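22/01/2025, burger table, Nimden set

The new play food is out of the box and I love it! The lettuce is the best part, properly frilly, and it hides a badly centered bun better than the old Etbridge felt stuff ever did. Patties have a nice rough face and don't skate on each other.

Tried 4 stacking orders before lunch. Bun, lettuce, patty is my favorite so far. Lettuce first with tomato straight on it looks great from overhead, but I want a bun under it for the height measurement. Clear racks stay: everything on edge, easy to pick out by color, and they wipe down fast (Prothero cloths, second drawer).

Stacks still without a top bun: 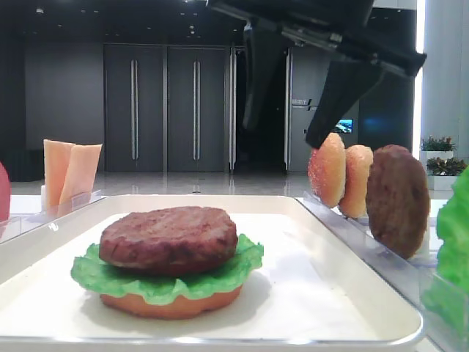
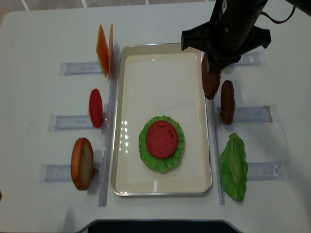
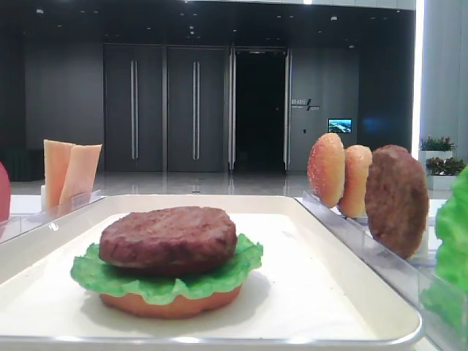 Iolo Phillips read this over and would put cheese directly on the patty every time, tomato above it, because the tomato slides when the lettuce is underneath and the cheese doesn't care. He also wants the buns moved to the far end of the rack so the last piece is the last one you reach for.

Fair points, both. Will run his order 9 times tomorrow against mine and write down the lean on each. Tallest stack today 86 mm, very pleased with that. Still to do: 2 spare trays from Diletti, label the lettuce bag, find the short ruler.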